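# The long lunch comes back to Clutholm

When I moved to Clutholm, the first thing I noticed was how fast people ate. At the tile works where I had my first job, lunch took twelve minutes. I come from a family where soup alone needs more than that, so I finished last every day and felt ashamed of it.

In September I went back to ask what had changed. The works now gives a full hour, and so do several offices in Nonport, across the river.

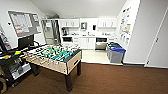 *A break room with a foosball table.*

Nermina Janevski has managed the day shift for three years. She told me the hour was not her idea. "The older workers asked for it," she said. "I was against it, because I thought everyone would go home 30 minutes later and hate me." They do go home later. Only a few of them hate her.

What people do with the hour is very different from one to another. Some sleep in the car. A group from the glazing line walks to the Mohammadi bakery, where a plate of lentils and bread feeds two, and the owner now cooks 80 portions before noon.

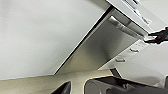 The bakery was close to shutting when I lived nearby. Its neighbours tell a similar story – the shoe repairer opens at midday again, and the library in Selton Street has put its newspapers back on the front table.

*Reading time: 3 minutes*

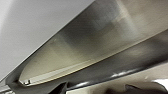 **258 words**

Not everybody is pleased. Wekesa Shemweta drives a delivery van and is paid by the parcel. For him a locked office door at half past twelve means a second trip. "They eat, I wait," he told me, and I had no good answer for him.

I ate with him that day, in the van, beside the river. He had rice with spinach and gave me half. We took 40 minutes, and his phone rang the whole time.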